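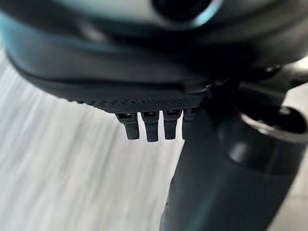 When I called Shufen Fang to set up this interview, she warned me she'd be bad company before lunch, as mornings are when her team at Stividen records. I came in the morning anyway. I'm nosy, and I wanted to see how you teach a robot arm to put lids on food tubs (yes, lids, that's the whole job for now).

"People expect me to be typing code," she told me, pulling out a second stool. "Mostly I'm moving an arm by hand and saying 'again.'"

Again is the word of the day over there. One of the team steers the arm through the task, start to finish, and the computer stores what the cameras saw alongside what the joints did. That's one demonstration. They want 60 good ones for each kind of tub before they train anything, and I asked if that was a lot.

"For a person it's a ridiculous amount! You'd show your kid twice. But the model has never met a lid. It doesn't know a lid is supposed to end up flat."

So what makes a good one? I figured she'd say smooth and fast, and she made a face at me.

"Smooth is nice. Fast is trouble. When I'm in a hurry I cut the corner on the approach, and then I've got a whole batch where the arm comes in at a slant. The model learns the slant, very faithfully. In July we threw out 32 of mine for exactly that, and I'd been so proud of them."

She keeps the mistakes that got fixed, though, and this was the part I liked best. If the lid catches on the rim and the operator backs off and tries again, it stays in the set. "I want it to see what you do when it goes wrong. If every demo is perfect, the first time it misses it just sort of pushes."

Her colleague Clotilde Charpentier had been listening from the next desk and rolled her chair over at that point. Clotilde came from a packing line in Dunmore and does a good share of the steering now. She has opinions about the wrist camera.

"You have to drive from what it can see," she said. "I know where the tub is, I've got eyes and a whole room. If I go around the side because I remember the tub's there, the model has no way to know why I did that. So I make myself look at the wrist view and only that. It took me ages. I was seasick the first week."

I tried it, of course. They let me do one, and I'd like to report that I closed a tub. I closed most of a tub. Shufen marked it "guest, do not use" without looking up.

The first trained version gets the lid on in 69 percent of tries, on tubs it has already met. Sisby, the caterer paying for the trial, would like that higher, and so would everybody in the building. I asked whether the answer was just more recordings.

"Different ones," Shufen said. "We had some 40 with the tub in practically the same spot, because that's where it's comfortable to reach. Now we shuffle the tub, we change the lamp, we swap operators halfway. Clotilde grips a bit later than I do and that's good, I don't want it to be a copy of me."

Clotilde said she didn't want that either, and went back to her desk to start the next batch.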